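Clearing the Table: speaker notes for the Lellton small business evening

Slot is 7 p.m., right after the sandwiches. Keep it loose. Don't read from the page!

Opening

Say hi, say thanks to the library for the room. Then go straight to the story about the invoice.

So, for those of you who don't know me, I ran the mail-order side of a tea shop called Kistar, and one September I lost an invoice from our paper supplier. It wasn't a big one. It was 382 dollars, and I spent most of an afternoon looking for it — in the drawers, in the recycling, in the van. It was under a box of teabags on my own desk, where I'd put it so I wouldn't lose it. (Pause here, people usually laugh, and if they don't, just keep going.)

That's when I got serious about paperwork, and tonight I want to go through how I deal with it now. I'm not a naturally tidy person. My kitchen would scare you. But I can find any receipt from the past few years in a minute or so, and that has made tax time a lot less awful.

Part one: the big sheet

Ask for hands: who has a filing cabinet? Who has opened it this month?

The first thing I do at the start of a quarter is cover the table in white paper. Plain, cheap, off the roll. I tape it down and write the names of my piles straight onto it with a fat marker: owed to us, owed by us, taxes, and a last one for stuff I don't understand. Four piles, and I've never needed a fifth. When I'm done I peel the whole thing up and start over next time.

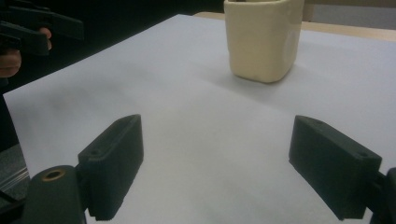
White paper over the tabletop, no piles yet.

Things to mention if there's time: butcher paper is fine, gift wrap turned over is fine, newspaper is terrible because your eyes keep reading it. I once did a whole quarter's receipts on top of a garage sale section and bought a canoe.

Then you sort. Don't read anything while you sort! That's the part people fight me on. You pick up a piece of paper, you look at who it's from, and down it goes. If you start reading the phone bill you'll end up on hold with the phone company, and there goes your evening. The reading comes later, one pile at a time, with the laptop open.

The pile of stuff I don't understand gets its own day. When I started at Kistar that pile was taller than the other three put together, and now it's usually two or three letters, mostly about insurance.

Part two: what stays on the desk

Slow down here, I always rush this bit.

I used to work with everything in reach. Stapler, stamps, three calculators, a plant, the other plant. Then I spent a spring doing the books for a picture framer, Baumgart, and the rule in that workshop was that a table gets wiped and emptied between jobs, every time, even for a five-minute job. I thought it was fussy for about a week and then I stole the idea.

So now it's one job on the table, and a drink if I want one. The drink goes at the back, well away from anything with a signature on it. I've had to ask a client to sign the same contract twice thanks to a cup of coffee, and it's a phone call I don't want to make again.

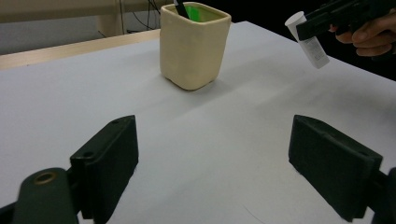
Part three: the Zirklow method (not really a method)

Explain the name. Zirklow was a bakery I helped out, and they kept every receipt in a flour bin. It sounds crazy, but it worked, and the reason was that there was only one bin. Everybody on every shift knew where paper went.

You can have a beautiful system with color tabs and it'll fall apart the first time somebody else has to use it. Pick one place. A shoebox, a drawer, a basket by the door, whatever's already near where you empty your pockets. Label it if you share the space. Then empty it on the same date every month — I do mine on the 12th, for no better reason than it's far from rent.

An ordinary cup works too, for the really small stuff like parking stubs and stamps. Once it's full, it's time to sit down and deal with it. Don't get a bigger cup.
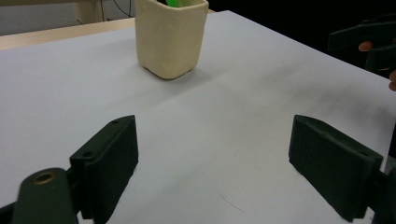

Somebody at the last talk asked whether any of this matters if you scan everything anyway, and added that her phone had replaced the shoebox completely. Fair point, and I said so. But then she told us she had two phones' worth of receipt photos mixed in with pictures of her dog, so I think the one-place rule still holds. Make a folder, put the scans in it, go through it on your date.

Leave ten minutes for questions. Handouts are by the coat rack. Remind people the parking lot gate closes at 9.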